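Keeping the two-arm cell running

Anyone who has booked time on the two-arm cell since May will have noticed that it spends less time stopped. Most of that comes down to how it is set up at the start of a session, and Parveen Pathirana has asked us to print the routine here so that people stop relying on the old sheet taped inside the cabinet door. The old sheet was written for the Fallilo grippers and should be thrown away.

Start with the table. The cell works across two white tables pushed together, and the seam between them has to stay where it is. If a table has been moved, even a little, the saved positions are off and the arms will close on air. Push the second table back against the first, check that neither one rocks, and then run the home position on both arms before loading anything.

Next come the wrists. Each gripper has a white bracket at the wrist, and the cable comes out from there in a loop and runs back along the forearm. The loop is meant to be generous. Maribel Ñahui went through the fault log for the spring and found 38 stops, and most of them came from a cable that had been pulled in tight by someone who thought it looked untidy. When the wrist turns, a tight cable drags on the connector and the hand drops out. Leave the slack alone. Turn each wrist 90 degrees both ways by hand with the drives off, and watch the loop the whole time.
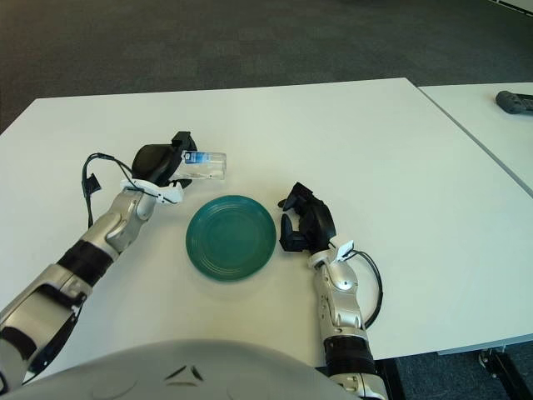 The routine we use for checking is called Zistudix, after the project it was first written for. The left arm picks up a small clear container with a blue label and holds it sideways over a round dish. The right arm stays near the dish with its fingers open. It is a dull task, and that makes it useful, as a fault in either arm shows up quickly. Run it four times before any real work. If all of the runs finish, sign the log and carry on. If one fails, write down which arm stopped and at what step, and run the set again from the beginning.

Grip force is the setting people ask about most. The value for light plastic is stored as program 363, and it should be left as it is. We had a stretch in the spring when it was raised by one user and lowered by the next, and the log for those weeks is no help to anyone. If you think the force is wrong, tell Parveen and she will check it against the gauge. A worn finger pad feels a lot like a weak grip, and the fix for that is a new pad. 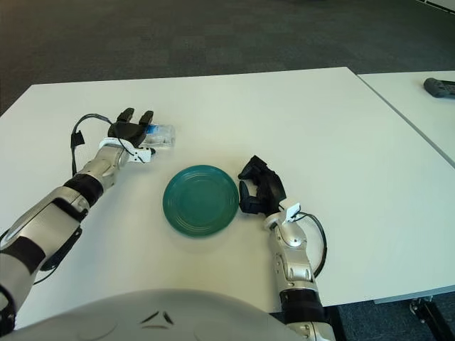
Items that get dropped or set down badly should be put back by hand only after the arms are paused. Pausing from the screen is enough for this. For anything involving the wrists or the cables, use the main switch and wait for the drives to click off — the arms will settle slightly when they do, so keep your hands out from under them.

At the end of a session, send both arms home, wipe the tabletop with a dry cloth, and look over the brackets for cracks. They are printed parts and they do break, usually at the hooked end. Spares are in the drawer marked Magalhães, along with the right screws. Please don't use the longer screws from the other drawer. They go in, but they press on the wiring behind the wrist.

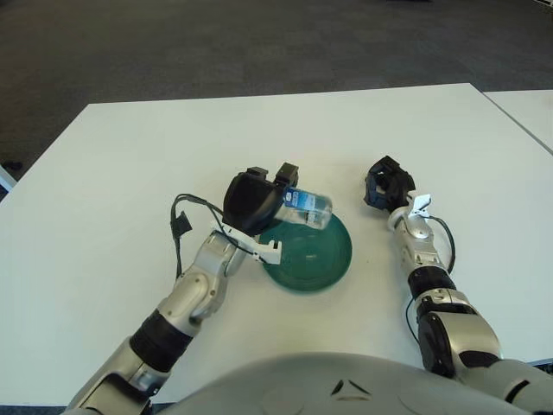
Zosorholm Robotics Workshop — Cell Maintenance Team

Finger pads are on order and the new set will be fitted one arm at a time, left first. The cell will be unavailable until noon on the day of each change. Maribel will post the slots on the booking page once the parts arrive. Anyone who wants to learn the pad change is welcome to sit in, and should send her a note beforehand so there is room at the bench.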